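COMMUNIQUÉ DE PRESSE

Clolura ouvre son fournil à Feltport (et je vous y attends avec du beurre)

Feltport, en décembre

Bonjour à toutes et à tous,

Je sais, un communiqué de presse, d'habitude, ça commence par « la société X est heureuse d'annoncer ». Bon, alors : je suis très heureuse d'annoncer que Clolura, la petite boulangerie que je faisais tourner depuis un garage de la rue Habte, s'installe pour de vrai dans l'ancienne halle aux cordages de Feltport. Avec une vitrine, une porte qui ferme et un four qui ne fait pas sauter les plombs du voisin !

Celles et ceux qui nous suivent depuis le début connaissent l'histoire. Je vendais mes pains par la fenêtre, deux matins par semaine, et il fallait frapper au carreau. J'ai adoré cette période, mais pétrir en manteau l'hiver, je ne le souhaite à personne. Quand la halle s'est libérée, j'ai visité à six heures du matin, à la lampe de poche, et j'ai signé dans la foulée (mon banquier en parle encore).

Le lieu d'abord. On a gardé les poutres et le grand portail bleu, on a refait le sol, et le fournil est ouvert sur la boutique. Vous verrez la pâte, la farine qui vole, et moi qui cherche mon coupe-pâte. Il y a 39 places assises, dont une longue table commune près du four, que je vous recommande chaudement. Pas de réservation, on se serre.

Côté pain, on ne change pas ce qui marche : la grosse miche au levain, le seigle, le petit épeautre, la baguette du port avec sa croûte bien cuite. Les farines viennent toujours du moulin Silavora, en amont de la rivière, qui écrase à la meule et nous livre en sacs de papier. J'en profite pour lancer avec lui un pain à nous deux, le Silavora, une miche longue au blé ancien, avec une fermentation d'une nuit entière. J'ai raté beaucoup de fournées avant d'arriver à quelque chose qui me plaise, et mes amis ont mangé du pudding tout l'automne.

La vraie nouveauté, c'est la tartine. Au garage, je n'avais pas la place ; maintenant, j'ai un comptoir et une salamandre, et je compte bien m'en servir ! On taille dans la miche de la veille, qui se tient mieux que celle du jour, on la toaste franchement et on garnit. La carte sera courte et bougera au gré du marché. Pour l'ouverture : oignons fondus et fromage de brebis, poireaux à la moutarde, sardines du port, et une version sucrée à la poire pour les becs dans mon genre.

Pour la tartine aux oignons, j'ai longtemps hésité entre la compotée et la rondelle passée au gril. La compotée est plus douce, elle imbibe la mie, et les enfants la mangent sans négocier. La rondelle a davantage de mordant et elle garde un bord un peu brûlé que j'aime énormément. 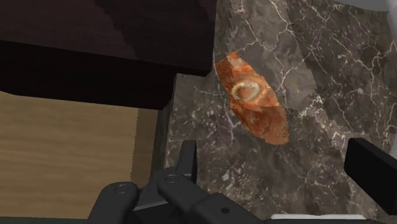

Finalement, ce sera selon l'humeur du jour et selon les oignons, et vous aurez le droit de râler si vous préfériez l'autre.

Un mot sur l'argent, puisqu'on me pose la question à chaque interview. Le projet a été financé par un prêt, par mes économies et par une campagne de précommandes à laquelle 1185 personnes ont participé. Je n'en reviens toujours pas. Chacune recevra une miche et un bon pour une tartine, à retirer en boutique quand elle veut, il n'y a pas de date limite. Si vous avez perdu votre mail de confirmation, venez quand même, on retrouvera votre nom dans la liste.

L'équipe passe à six personnes, moi comprise. On embauche encore pour la vente, à mi-temps, et je préfère quelqu'un de curieux à quelqu'un d'expérimenté. Les candidatures se déposent au comptoir ou dans la boîte aux lettres de la halle.

Infos pratiques : la boutique ouvrira en décembre, de 7 h à 19 h, et les tartines seront servies à partir de 11 h. L'entrée se fait par le portail bleu, côté quai, il y a une rampe à gauche. Les chiens sont les bienvenus en terrasse. Pour les journalistes, une visite du fournil est prévue la veille de l'ouverture, à partir de 16 h, avec café, pain chaud et beurre salé. Dites-moi simplement si vous venez, que je prévoie assez de miches !

À très vite à Feltport,

La boulangère de Clolura

Contact presse : fournil Clolura, halle aux cordages, Feltport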